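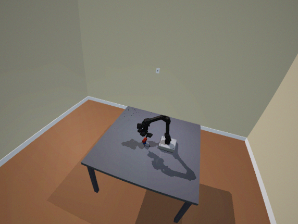

Flurnness Planner
Motion planning and grasp control for tabletop arms

Flurnness Planner takes a target pose and returns a time-stamped joint path for a single arm. The same build drives the simulator and the physical controller, so a path checked in one can be exported to the other without conversion.

Scene setup
Tables, walls and mounting blocks are loaded as fixed collision bodies. Objects to be grasped are loaded as free bodies with their own mass and friction values. Light position can be changed per run for camera-based perception tests.

Specifications
Planning rate: 20 Hz
Maximum reach supported: 1032 mm
Grasp presets included: 820
Path file format: Olenex 2 or plain CSV
Gripper types: two-finger, parallel or angular

Licensing
Single seat, Brududis edition: 792 USD per year. The Hoshino perception module is sold separately and requires the June release or later.

Support
Technical questions go to Hatsue Shibata, integration desk. Tickets received after noon on Friday are handled the following week.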